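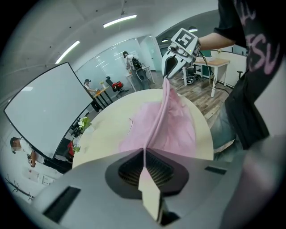
Flatitz Loop

The Flatitz Loop is a waymarked hill walk that starts and ends in the village of Rivstead. It crosses open moorland to the shoulder of Jutmont and returns through the forestry plantation on the hill's north side. The walk is promoted as an easy half-day outing, a description that has been disputed almost since the first signposts went up. It is best known outside the area for the number of visitors who lose their way on it.

Route

The path leaves Rivstead by a farm track behind the church and climbs beside a stream to a gate known as Zeleke. From the gate it bears left over rough grass and peat to the shoulder of Jutmont, where a low cairn marks the highest point of the loop at 435 meters. The true summit lies farther east and isn't on the route, though several guide leaflets say that it is.

From the cairn the path drops into the plantation and follows forest roads back to the village. The plantation is where most of the trouble happens. The forest roads look alike, they have been rerouted more than once for logging, and the printed map on the board at the trailhead has not kept up. Two junctions that matter to the walker don't appear on it at all.

Name

Local tourism leaflets claim that Flatitz was a shepherd who walked the loop every morning to check on his flock. No shepherd of that name has been traced in parish records or on any headstone in Rivstead. The name first turns up on an estate plan, written across a boggy field near the start, and it probably belonged to the field. The leaflets still carry the shepherd story, now with a drawing of him.

Difficulty and walking time

The board at the trailhead gives a walking time of 2 hours. It doesn't say how that figure was reached. Walkers' accounts vary widely, and many of them report taking twice as long, even without a wrong turn. Defenders of the figure point out that a fit person on dry ground can manage it. That may be so, but the moor is seldom dry, and the board is aimed at families and day visitors who have come for the view.

The grading of "easy" rests mainly on the modest height gain. It takes no account of the ground underfoot, the lack of shelter above Zeleke or the poor phone coverage on the north side. Several walking clubs grade the loop as moderate in their own programs.

Lost walkers

Stories about people lost on the Flatitz Loop spread well on social media, and they should be read with some care. A video of a group wandering in the plantation until after dark drew wide attention one January and was repeated in several newspapers, which gave different figures for the size of the group and for how long they had been out. None of the reports made clear whether the walkers had left the marked route by choice.

A claim often repeated online holds that 200 people have had to be rescued from the loop. No source is ever given for it. The number seems to have started in a comment under a trail review, where it referred to all callouts in the wider hills over an unstated period. Rescues on the loop itself are not recorded separately, so the real number can't be stated with any confidence, and neither can the claim by the trail's promoters that such cases are rare.
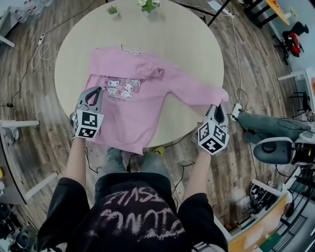

What is better supported is where people go wrong. Margareta Tudose, a retired surveyor who has written a short guide to paths in the district, walked the plantation section in both directions and found that the marker posts had been placed with only clockwise walkers in view. Anyone going the other way sees the blank backs of the posts. Her guide also notes a well-worn track that leaves the route below the cairn and ends at a deer fence. It is wider than the path and, in mist, much more inviting.

Visitor numbers

Promotional material says the loop receives over 2,000 walkers in a summer. The figure comes from a counter fixed to the gate at Zeleke, which records each time the gate swings. It can't tell a walker from a farmer or a dog, and it counts anyone who turns back at the gate twice. The figure is still quoted in applications for path funding.

Signage

New posts were promised after the January coverage. A few were put in close to the village, on the stretch where hardly anyone gets lost. The junctions in the plantation were left for a later stage of the work - no date for it has been published. In the meantime the advice on the board is to follow the markers and allow plenty of time, directly under the walking time of 2 hours.

See also

Jutmont
Rivstead
Zeleke gate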